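Automation at the Sorting Bench: What Changed for the People Who Work There

4. The bench and the work

4.1 Setting

Akamus is a small firm in Bidville that takes in used household devices, opens them, and sorts what comes out. Until the cells arrived, every item passed through the hands of one person at one bench. The work was light but slow, and it was mostly small parts: tabs, clips, cells, covers, short lengths of trim. A sorter picked up a part, looked at both sides, and set it down in the right place. The firm paid by the hour, with a shift target of 247 items that most of the staff met and a few did not.

The picking of small flat parts was the first job moved to a robot. Workers had complained about it for years. A thin part lying flat on a hard surface is awkward to lift with gloves on, and several people told us they took the gloves off to do it, against the rules. Figure 2 shows the gripper's side of that job, with a small white part on the stone-patterned surface near the left fingertip.
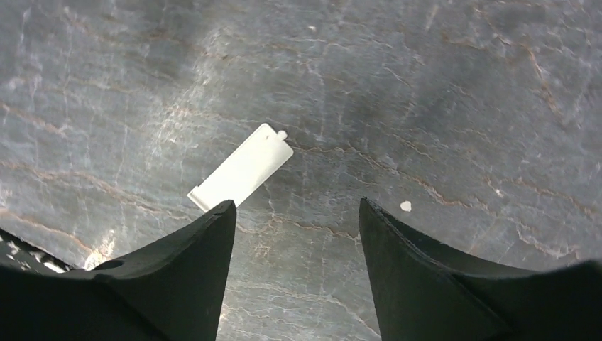
Reading time for this section: 6 minutes

Figure 2. Wrist view during work with small parts.

4.2 Who does what now

We interviewed the bench staff twice, first in November, before the change, and again after the cells had been in daily use. The second round closed in May 2019. All interviews were held in the break room, on paid time, and supervisors were not present. Deepak Rana, who had sorted by hand for most of his time at the firm, was our main contact on the floor and read a draft of this section.

After the change, a sorter was called a cell attendant. The pay grade stayed the same. An attendant loads parts, starts a run, watches it, and steps in when a part is dropped or held the wrong way. The scheduling software, Brallell, assigns attendants to cells and logs each stop. In the logs we were given, 82 percent of stops were cleared by the attendant without calling a technician. The rest went to Tran, the contractor that services the arms.

Parts that need to be steadied at both ends were treated as a separate class. One arm tends to tip a long part when it lifts from the end, so these are worked with two arms facing each other across the surface. Attendants found this harder to watch than single-arm work. They had to follow both grippers, and several said they could not tell which arm had caused a fault until they read the log.

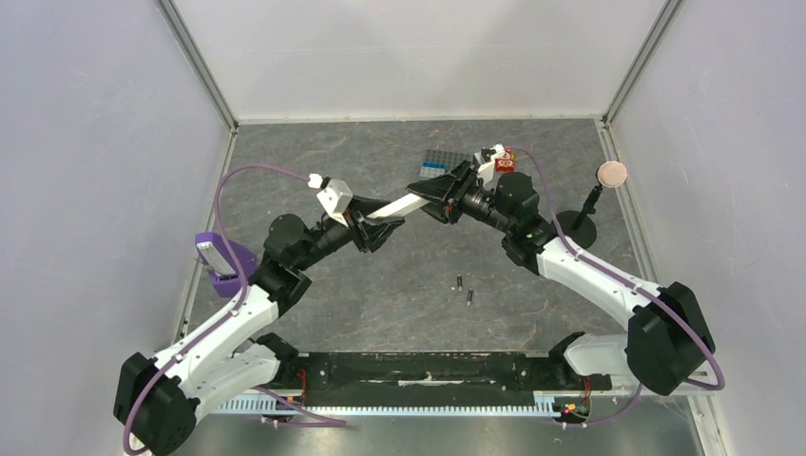
Staff were also asked which parts of the old job they missed. The most common answer was talking. At the hand bench two people sat across from each other and could carry on a conversation while they worked. An attendant stands alone and is expected to keep their eyes on the cell. One worker said the day was easier on her wrists and longer in every other way. Another said he went home less tired but could not say what he had done all day.

4.3 Skill and judgment

Management described the new job as a step up, and some attendants agreed. They had learned to read fault messages, to change a fingertip, and to place parts so that the camera could find them. Two asked for further training and were given it. Others saw the change as a loss. Under the old system a sorter decided what was worn out and what could be used again. That decision is now made from a list, and the attendant can overrule it only by stopping the run.

Stops count against the attendant in the weekly report. Rana raised this with his supervisor more than once. In his view the report punished the people who were paying the most attention, and the logs give him some support: the attendants with the most stops also had the fewest parts sent back from the next station.
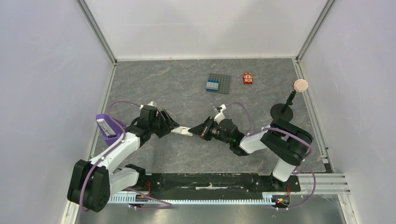 The firm changed the report after our first draft was shared. Stops are still logged, but those made to overrule the list are now recorded under a separate heading and left out of the shift total. We do not have enough data from the period after this change to say whether attendants stop the cells more often. The break schedule was also revised so that two attendants from neighboring cells are off at the same time, a request that had come up in 6 of the interviews.

Section 5 turns to the technicians and their contact with the bench staff.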